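Publish the compounds that did nothing

Perihan Ertürk

Most of the compounds made in a medicinal chemistry lab do nothing useful. They are drawn, made, purified, put on cells or on an enzyme, and the reading comes back flat. The chemist writes a line in a notebook and moves on to the next one. When the paper comes out it covers the two or three that worked, with a table of close relatives to show the trend, and the rest stay in a freezer with a code on the lid.

I think this is a waste, and I think journals and funders could put a stop to most of it without much trouble.

My own case is ordinary. At Hirham I spent my doctorate on small molecules meant to block an enzyme that some bacteria need to build their outer wall. Our group made 187 of them over the life of the project. The paper reported 14. I knew the others existed because I had made a good share of them, and I could have told anyone who asked which ring systems were a dead end. No one outside the building could have known to ask.

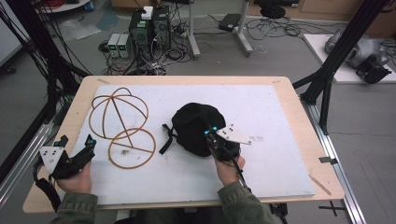
Some years later I moved to Sullis and met a student from another university at a poster session. She had spent up to 10 months on a series that we had dropped in January of my second year. Her yields were better than ours. Her results were the same. She had read our paper closely and had taken the gap in our table as an opening, which was a fair reading of what we had printed.

The usual objection is that a negative result is hard to trust. A compound may look inactive because it was impure, or fell out of solution, or never got into the cell. That is true, and a reader ought to be told how the sample was checked. But the same doubts hang over positive results, and we print those all the time. An impure sample can look active too, if the impurity is the part doing the work.

A better objection is time. Writing up a full experimental section for a failed compound takes as long as for a good one, and a student with a thesis to finish will not do it for free. So I would not ask for a full section. I would ask for the structure, the assay, the highest concentration tested, the purity and how it was measured, and the result. Yazıcı, where I now work, has kept its internal records in that form for two years. Filling in a row takes a few minutes if it is done the same day, and a good deal longer if it is left until the end of the project.

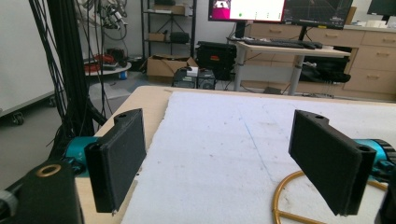
What the journals should ask for

A paper that reports a series should come with a file listing every member of that series that was made and tested. Editors already ask for spectra and crystal data, and authors grumbled about those as well before they got used to them. The file need not be refereed line by line. A referee should check that it is there and that the methods are stated.

Companies are a harder case. Jomlow, a small firm I have done some work for, will not release a structure while a patent is open, and I don't expect it to. Once the programme is closed, though, the reason for silence is mostly habit, along with the cost of paying someone to go through old files. A grant could cover that — it would cost less than one more student repeating the work.

Where the money should come from

Funders already pay for these compounds. They pay for the solvents, the columns, the instrument time and the salaries, and then accept a report that leaves most of it out. I would hold back a small part of each grant until the full list is deposited. My colleagues dislike this idea more than any other I have put to them, and a few have told me it treats them like schoolchildren. I still think it would work, and I would be content to have it applied to my own grant first.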